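Guides > Growing Cases > Grusen Tabletop Case > Part 3: Planting, Watering and Misting

Part 3: Planting, Watering and Misting

By now your Grusen case should be level, the base tray should be clicked in on all sides, and the lamp bar should come on when you press the side switch. If any of that is still to do, go back to Part 2 first. Once there is wet soil in the tray the case is a lot heavier, and leveling it then is no fun at all.

This is the part where it starts to look like something! Give yourself a free evening for it, and have everything unpacked and within reach before you open the soil.

What you need for this part

- The Flitska soil mix (the large bag) and the drainage clay (the small bag)
- The mesh sheet, already cut to the tray
- Cuttings or seedlings, roots or stem ends kept damp in paper towel
- A jug, a spoon, and a chopstick or pencil
- A small trigger spray bottle with an adjustable nozzle
- Rainwater, distilled water, or tap water that has stood overnight

3.1 Laying the base

1. Rinse the drainage clay in a sieve until the water runs clear. It takes longer than you think, so keep going. Do this outdoors or over a bucket, as the dust can settle in a sink trap.

2. Spread the clay across the base tray up to the first molded line. Shake the tray gently from side to side to settle it.

3. Lay the mesh sheet on top with the smooth side up. The edges should turn up slightly against the walls. Press the corners down with the back of a spoon.

4. Tip the soil mix into a bowl, add 600 ml of water a little at a time, and work it through with your hands. Squeeze a fistful. It should hold its shape and let go of a drop or two, no more.

5. Fill to the second molded line. Leave the surface loose and a little uneven - small hills and dips look far better than a flat bed once the moss fills in.

Note: If water streams out when you squeeze the mix, spread it on newspaper for an hour and try again. Do not put wet mix into the case hoping that it will dry out in there. It won't.

3.2 Planting

1. Set your plants out on top of the soil in their wrappings before you commit to anything. Move them around. Look from the front and from both ends, especially if the case will stand in the middle of a room.

2. Make a hole with the chopstick, lower the stem in, and firm the soil with two fingers. For creeping plants, skip the hole and pin the stem to the surface with a bent piece of wire.

3. Keep leaves at least a finger's width from the walls.

4. Place stones or bark last. Push them in a little so that they look as if they have always been there.

5. Tear moss into pieces and press each one down hard. You really can lean on it.

Ferns, fittonia, baby's tears and small peperomias all love this case. Tiny begonias are wonderful too, and if you have never grown one from a single leaf, please try it, it's one of the best things you can do with this kit. Leave out succulents, lavender, rosemary and anything else that wants dry feet.

Caution: Do not use garden soil. It packs down, it brings in gnats, and it blocks the wick in the tray.

3.3 Filling the reservoir

1. Slide the reservoir cap to the left and lift it.

2. Pour slowly from the jug until the float sits between the two marks. With the soil mix already damp, this takes very little water.

3. Close the cap and wait ten minutes, then check the float again. It often drops a bit as the wick fills.

4. Top up once if needed, and then leave it alone.

The float can stick if the case has been moved. A tap on the cap usually frees it.

3.4 Misting

Misting is what gets new cuttings through their first days, before they have roots to drink with. It's also lovely to do - the smell when you open the lid on a warm morning is worth the whole project.

1. Fill the bottle with your standing water at room temperature. Cold water straight from the faucet can spot the leaves of begonias and African violets.

2. Turn the nozzle until you get the finest spray it can make. Test it over a sink or against your palm. You want a soft cloud that drifts, with no drops you can pick out one by one.

3. Lift the lid and hold the bottle well above the plants, pointing across the case and away from the lamp bar.

4. Give a few slow pulls of the trigger, moving from one end to the other. Stop when the leaves look frosted over. If drops are running down the stems you have gone too far.

5. Close the lid and open both side vents by one notch.

Mist morning and evening for the first 7 days. After that, once a day is plenty, and by the time you see new leaves you can go down to twice a week.

Any small bottle will do as long as the spray is fine and the trigger moves smoothly under one finger. Keep one just for plants, and never reuse a bottle that has held cleaner.

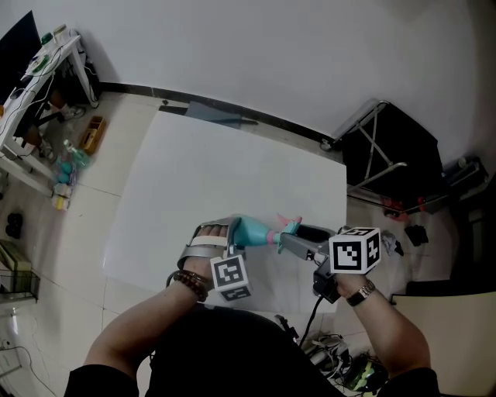
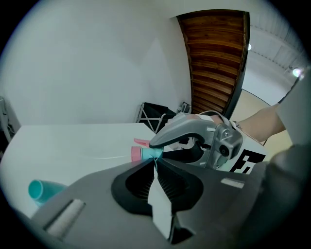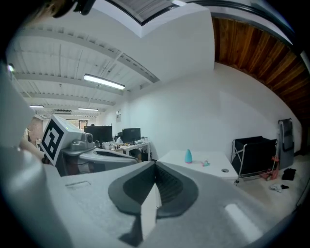
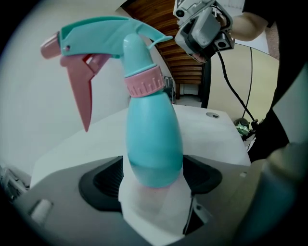
Caution: Switch the lamp bar off at the wall before misting and leave it off until the lid is closed again. The bar is sealed against damp air. It is not made for a direct spray.

3.5 Reading the humidity dial

The Wondard dial on the back wall takes a while to wake up. Give it until the next morning before you trust what it says.

With the lid shut and both vents closed, a freshly planted case can climb to 95 percent, and fresh cuttings are happy there. Established plants like it drier. If you see fog on the front wall past noon, open the vents one more notch and skip the evening mist. A little fog first thing in the morning is fine and clears by itself.

Dial stays low with the lid shut: check that the lid gasket is seated all the way along, then check the float.

Dial never moves: take it off its clip and wrap it in a damp cloth for 43 minutes. If the needle still hasn't moved, the dial needs replacing. Spares come in the Pascu parts pouch, along with gaskets and wicks.

3.6 The first few weeks

Expect some leaves to go. A cutting that drops its lowest leaf and holds on to the rest is doing well, so just pick up the fallen one before it turns to mush. White fuzz on bark or wood is common and harmless; wipe it off with a dry brush and open the vents a little. Gray fuzz on a stem is another matter. Take that plant out with the soil around it.

Tug very gently on a stem after the second week. If it tugs back, it has roots, and you are allowed to be pleased with yourself!

Do not feed yet. The Flitska mix has enough in it for the first season, and a case planted in February can go until summer before you open the feed sachets.

Next: Part 4, Lamp Timer and Day Length. Have the small booklet with the timer codes ready before you begin.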